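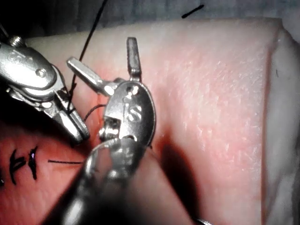

图1 两支器械在粉色缝合练习垫上配合处理黑色缝线

第七讲 看产品,先看手腕:Vusden 缝合练习套件试用笔记
授课:Merike Vanags

上次下课有几位同学留下来问我,器械手册翻了一大半,为什么还是看不出一套训练产品好不好用。我想了想,这事确实不能怪大家,手册里讲参数的多,讲手感的少,所以今天我们慢慢来,就拿 Fondance 公司送来试用的 Vusden 套件做材料,边看边聊。

先说器械。图1中央那支,椭圆形的银色腕部上有“IS”字样,两片细长的钳臂从这里张开,一片斜向左上,一片几乎朝正上方。左边另一支的钳口处有一段黑线,往上拉得很陡。请大家留意两支器械之间那个小小的线圈:初学者往往只盯着钳尖,忘了线还有自己的脾气,器械一转腕,线圈就跟着变(我自己刚学的时候也吃过不少这样的亏!)。

再说练习垫。垫面有细纹和浅色小点,看上去有点像皮肤的毛孔。Fondance 的说明书建议每块垫子用满100针再换,我和 Siamak Esfahani 老师试下来,觉得针距如果排得密,大可以早一点换,别舍不得。垫子上可以用记号笔写字,分组练习时很方便,各位尽管写。

套件的服务部分也值得讲两句。订购一套附带2次上门校准,培训课每班最多20人,排期要提前跟他们的客服商量。我个人最满意的是课后答疑,回复很耐心;最不满意的是线材包装,撕口太紧,戴着手套尤其费劲,这一条我已经写进反馈里了。

课后作业:
1. 每人在垫上完成7针间断缝合,记下每次换手时线圈的位置。
2. 写一段试用意见,优点缺点都要有,语气可以随意,理由要具体。
3. 预习 Dravuvon 练习平台的介绍,下一讲我们把它和 Vusden 放在一起比较。

作业交给 Siamak 老师就好,手写或打印都行。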